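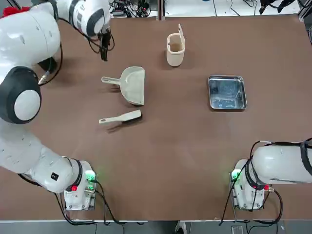

Suha Khalaf had the bread bin priced at 10 dollars and wasn't going to move on it. It was cream with a flip lid, and the lid still stayed up when you opened it. Her mother had kept bread in it, then bills, then bread again.

"You could use it," Retno Chin said. She was wiping down the dustpan with a wet sock.

"I have one."

"You have a drawer."

The apartment on Sayegh Street had to be cleared by Friday. The landlord wanted 600 for every extra week and Suha had decided in August that she would not pay it even once. Most of the furniture had gone to a cousin in Civinberg. What was left was the kitchen, and the kitchen was mostly small things.
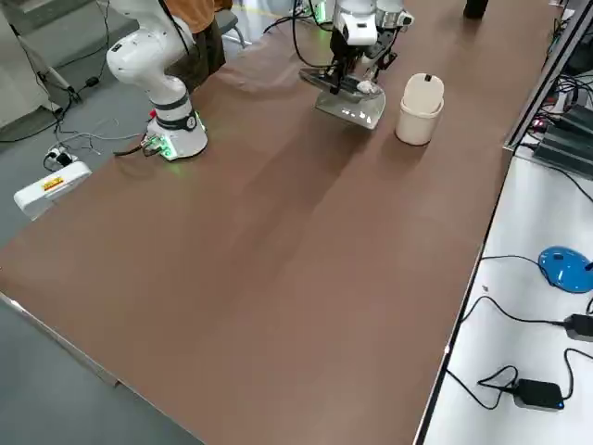
They had started with the cabinet over the stove. Retno made two piles, keep and go, and Suha kept moving things from one to the other when Retno went to refill the bucket. A gravy boat crossed over four times. In the end it went in the box with the dish towels, and neither of them said which pile that was.

Under the sink they found a coffee can full of twist ties and a receipt from Ploter for 195 dollars. It didn't say what for. Suha turned it over and read the back, where her mother had written "too much" in pencil and underlined it.

"The stove?" Retno said.

"The stove was more than that. The stove was close to a fight."

She put the receipt in her shirt pocket.
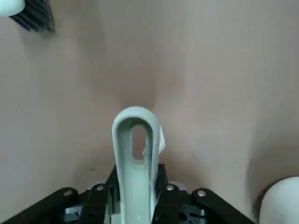 A scrap of white against beige.

By four they were down to the drawers. Suha took the knives herself and rolled them in newspaper. Retno did the lids, which fit nothing, and stacked them by size anyway. A man downstairs was running a vacuum cleaner. He stopped, and started, and stopped.

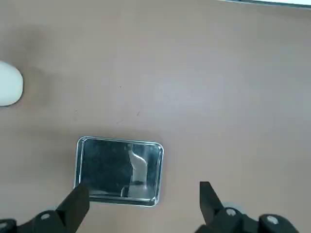

"Where did she keep the dustpan?" Retno asked.

"On the nail behind the back door, with the brush hung over it."

Retno went and looked. The nail was there. She hung the dustpan on it, and then the brush, and came back and sat down on the step stool.

"We'll have to take it off again tomorrow," Suha said.

"I know."

Suha peeled the price sticker off the bread bin and opened the lid. There were crumbs in the corner. She asked Retno if there was any bread in the car.

More stories
The Bus to Tutdale
1000 Envelopes
What the Plumber Left
Second Coat
My Brother's Ladder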